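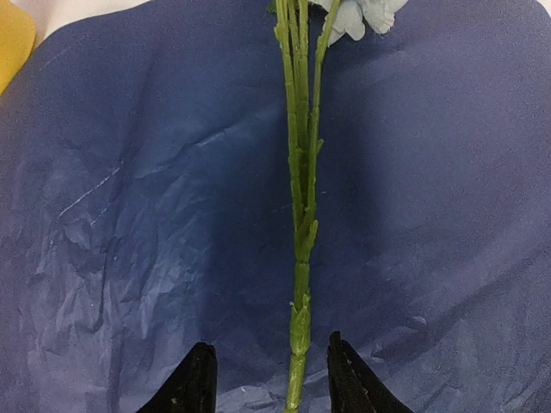 Fingers open on either side of the lower stem, wrist camera view.

Picking up a fake flower with a home-built arm

Most gripper tutorials start with a foam cube. Foam cubes forgive everything, so I don't trust any result that comes from one. A plastic flower stem is a better test. It's thin, it has joints and nubs, and the heavy end is nowhere near where you want to grab.

What I assume you have: a working arm, a two-finger gripper, a small camera on the wrist, and a way to log finger position. I use Ovix servos and the free Skisel control panel. Neither is as good as its fans claim.

1. Lay the stem on something dark. I use a blue sheet. Wrinkles are fine for the arm but they do throw bright creases into the picture, and my edge finder fell for them over and over. Smooth the part right beside the stem at least.

2. Choose the grab point by hand the first time. Go for a plain stretch of single stalk, below the swollen part and below the ringed joint. Stay away from the fork -- four thin branches squeezed together will shift as you close.

3. Bring the fingers down open, one on each side, and stop. Look at the gap. If the stem sits nearer one finger, that finger will touch first and push. Halena-style "self-centering" code from the forums did nothing for me. Jog the wrist sideways instead.

4. Close slowly. On my servos, 846 is open and 216 is fully shut, and yours will differ. Stop when the position quits changing, then back off a hair.

5. Lift an inch and wait. The flower end will try to swing the stem around. If it does, grab higher, but still under the joint.

Run it 100 times before you tell anyone it works. Esben Holst says 20 is plenty. His arm also drops things.

Next I'll try matte tape on the fingertips, though I doubt it will help much.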